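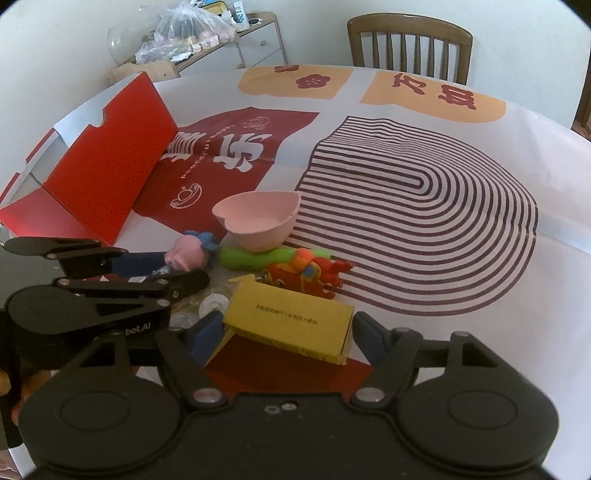
2024-06-12, Projekt Corow, Aufgabe Tisch abräumen

Die Frage bleibt dieselbe wie im März: Kann der Arm einen vollgestellten Tisch so abräumen, dass man hinterher nicht nacharbeiten muss? Von Hand geführt ist das kein Thema, die autonome Ausführung hinkt nach. Kritisch sind kleine Faltschachteln wie die gelbe zwischen den blauen Pads, deren Lasche etwas offen steht. Greift man quer über die Längsseite, hält der Karton. Greift man an der Lasche, gibt er nach, und die Kraftregelung von Conudel meldet trotzdem »Objekt sicher«. Schwelle heruntergesetzt, Wirkung noch offen.

Stand nach 46 autonomen Durchläufen: Starre Teile laufen ordentlich. Weiches (Plüsch) wird gegriffen, aber schief abgelegt. Transparenter Kunststoff bleibt das größte Problem, die Tiefenschätzung springt. Gemusterte Tischdecken machen es schlechter, vermutlich wegen der Falten. Glatte weiße Unterlage zum Vergleich noch nicht gefahren.

Zweihändig ist der Ablauf stabiler, wenn eine Seite nur freiräumt und die andere greift. Kleine stehende Figuren wie die mit dem Fischhut zuerst nehmen, sonst fallen sie beim Freiräumen um. Reihenfolge in Plokis fest eingetragen, die automatische Planung vorerst aus. 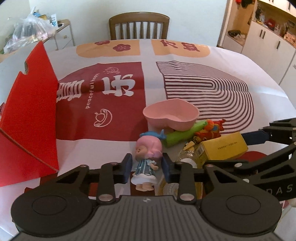 Bárány hält dagegen, eine fest eingetragene Reihenfolge sei keine Hausarbeit, sondern ein Taktprogramm; sobald jemand anders den Tisch deckt, stehe man wieder am Anfang. Einwand notiert. Für die Abnahme reicht es, für eine Küche nicht.

Offen:
Pads auf Abrieb prüfen
Planung mit 5 zufälligen Anordnungen gegen die feste Reihenfolge fahren
Schwellwert Faltschachtel nachmessen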